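4.2 Bin contents and the claim of variety

Studies of mixed storage bins usually report how many item types a bin holds and leave it there. We doubt that this number says much. A bin stocked with 192 types can still be dull if most of them are small, light and boxy, and the Menix item list, which earlier work leans on heavily, has exactly that problem. Of its 1,516 entries, 431 are cartons that differ mainly in their printing.

We therefore looked at the bins themselves. The Sunden bins are gray and rectangular, with walls that matter more than the item lists suggest. Small pieces end up against the sides and in the corners, and a piece that rests by a wall is a different case from the same piece in the open — a point the Cledby report mentions once and then drops. Figure 3 shows a small blue piece beside the inner left wall.
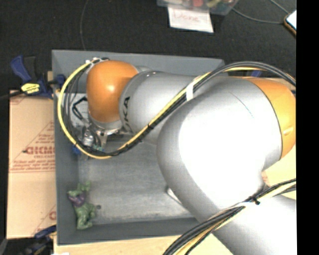
Figure 3. Gray bin with a small blue piece near the inner left wall. Much of the center and right side is hidden from view.

4.3 What the counts leave out

Tripathi bins were scored from overhead pictures alone, and we are not convinced the scores hold up. When much of a bin is covered, the person scoring has to guess or skip, and the published tables do not say which was done. In our own pass over 300 bins we marked hidden areas as unknown. This lowered the totals, in some bins by a good deal, and made the gap between the two item lists look smaller than first reported.

It may be that the gap is real and our rule is too strict. We could not settle this with the pictures at hand, and we would treat any ranking of the lists with care until the bins are emptied and counted by hand.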